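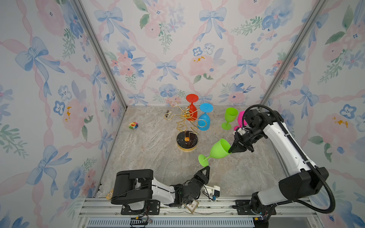

Dradberg Country Wine Kit: review

Posted 2018-07-05 by Adhiambo Kinyua

I've wanted to make my own wine ever since I tasted Joyce Mbwambo's gooseberry, which she served one evening without telling us what it was (I guessed a rather good Riesling, and she has never let me forget it). So when I saw the Dradberg kit for £47 I bought it on the spot, cleared the cupboard under the stairs and spent a very happy spring getting sticky.

The kit makes one gallon, so a half-dozen bottles. You get a glass demijohn, a lidded bucket, a bung and airlock, a siphon with a little clip on it, a hydrometer, a straining bag, steriliser, yeast, nutrient and a booklet. You find the fruit, the sugar and the bottles yourself. I used frozen blackcurrants from last year's bushes, which had been taking up a whole drawer of the freezer since my sister moved house and gave me hers as well.

Getting started

The booklet is brilliant. It's stapled, it lies flat on the worktop, and it's written by someone who has clearly spilled a lot of juice in their time. Each recipe fits on one page and gives you the day-by-day jobs down the side, with room to scribble. Mine is already purple.

First you sterilise everything, then crush the fruit in the bag, pour over boiling water and sugar, let it cool properly and add the yeast. Mine was fizzing away the next morning and the smell on the landing was wonderful – like hot jam and bread. It sat in the bucket for 7 days with a good stir morning and night, and then I siphoned it into the demijohn.

The siphon is the best bit of the whole box. I had a cheap one years ago for the fish tank and dreaded using it. With this one you give a couple of pumps and off it goes, and the cap on the end keeps most of the sludge where it belongs. Victor Were, who lives next door and makes beer by the bucketload, came round to watch and went home to order one for himself.
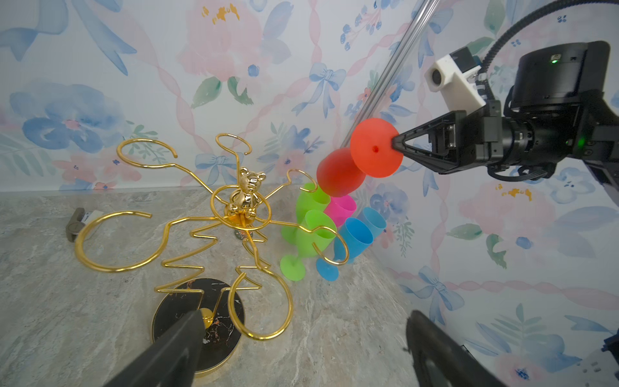
How did it taste?

Young, but lovely! By rights I should have waited until October, and four of the bottles are hidden from me until then. The first one was sharp at the front and soft afterwards, a deep ruby, with far more fruit than I'd dared hope for. It came out at 13 per cent by my sums, so small glasses are a good idea.

We drank it outdoors with a lump of cheddar and some of Musyoka Makori's oatcakes. I'd put a bottle in the fridge for half an hour beforehand and I'd do that again, as it brought the sharpness down nicely. A splash topped up with soda water is very good too, on a hot afternoon.

What I'd change

The bucket lid is a pig to get off. I broke a nail on it and ended up using the handle of a spoon. The hydrometer comes in a thin cardboard tube with no trial jar, so you need something tall and narrow to float it in, and I had to go out and buy one. There's only enough steriliser for a single batch as well, and you'll want a second batch.

I'd also have liked a thermometer strip for the side of the demijohn. The Laltance kit has one, but that box has a plastic fermenter and a siphon without a pump, and when Nafula Rweyemamu and I compared notes she was quite envious of my glass one. Hers clouded up and kept the smell of the elderberries. Mine rinsed clean and is already full of rhubarb.

Bottling

Save screw-top bottles from now on and ask your friends to do the same. I soaked the labels off in warm water and washing soda, and all but one came away in a sheet. If you'd sooner have corks, you'll need a corker, which isn't in the box.

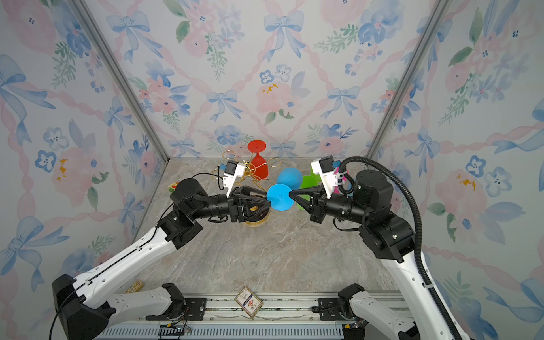
Can you use the kit for more than one batch?

Everything apart from the yeast, nutrient and steriliser can be used again and again. Refills are cheap at most home-brew shops, so your second gallon costs very little beyond the sugar and fruit.

Would I buy it again?

In a heartbeat, and I'd get a second demijohn at the same time so that one can clear while the other bubbles. The plums are next.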